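I have been reading cabinet brochures since May, and I would like to lodge a complaint about the word "timeless."

Every one of them uses it. Elard uses it on the front cover. Standum uses it for a door style that I am fairly sure did not exist when we bought this house. If a thing is timeless, why does it say "new for this season" in the corner?

We are not even certain we want a new kitchen. What we have is a kitchen where one hinge has gone and the drawer by the stove sticks in damp weather, and somehow that turned into a conversation about gutting the room. I blame the showroom. You go in for a hinge and they sit you down with a cup of coffee and a tablet, and 40 minutes later you are being asked how you feel about your corners.

How I feel about my corners is that I keep the slow cooker in one of them.

The man at Condthorpe told me that painted doors would "date" and that what people want now is grain. Gray grain, in particular. I asked him how long gray had been the thing and he said for a good while. I asked whether that meant it was nearly over. He laughed and went to get a different brochure, and I noticed I didn't get an answer.

What bothers me is the fake age of it. You pay extra for edges that have been rubbed back so the door looks like it has lived somewhere. My current doors have lived somewhere. They have the marks to prove it, and according to the quote those marks are a reason to throw them in a dumpster.
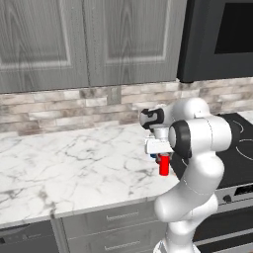 Eirlys James wrote to me after my last post to say that I was being unfair, and that she had put in distressed gray doors and a stone-look backsplash and still liked them every morning. She said the worn edges hide the real chips, so she has stopped worrying about them. She also said the raised panels collect grease along the bottom lip and she goes around them with an old toothbrush, and that I should weigh that up before I weigh up the color.

Fine. I believe her about the toothbrush. I would believe her more about the chips if her doors were older, and she admits they went in 2 years ago, so I have asked her to write again in ten.

Meanwhile I did some sums, which the showroom does not encourage. The quote to replace everything came to a number I am not going to print. A local guy will sand and repaint what we have for 300 plus the paint. The hinge, when I finally found the right one (Rüegg, concealed, wrong in three catalogs and right in the fourth), was 37 with shipping, which is a lot for a hinge – but it is not a lot for a kitchen.

I'm not saying nobody should ever replace a cabinet. My sister's were swollen from a leak and there was no saving them. But I have not yet met a salesperson who looked at a sound box with a tired door on it and said, keep the box. They will talk about resale value. Resale to whom? We are not selling. I have been hearing about this buyer for most of my adult life and he has very firm opinions about my countertops.

The hinge is on. The door closes – a little proud at the top, but it closes. The drawer still sticks and I am told candle wax on the runners will fix it, so that is next, and I'll report back either way. If anyone has repainted old doors and regretted it, please tell me which primer you used, and whether you bothered taking the doors off first.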